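Prestemari

Prestemari is a student robotics project founded by Huw Gwilliam, in which a two-armed robot is taught to hang up clothes. It grew out of an evening class and is run as a club. Members guide the arms through a task by hand, and a program is then trained on the recordings.

The club has claimed 500 recorded runs, a figure that does not separate complete attempts from abandoned ones. Its first report, dated 24 September 2023, described the system as "ready for the home". Gwawr Parri, a former member, disputed this, noting that every trial used the same rack and the same few dark garments.
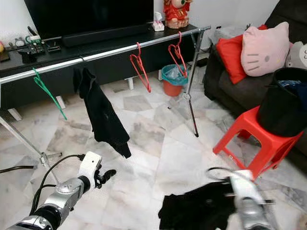 Funding is also unclear. The club's page mentions a grant of 3000 pounds, while a later newsletter gives 4000. Neither names the source. A follow-up project, Livum, was announced for folding towels, but no results have been published.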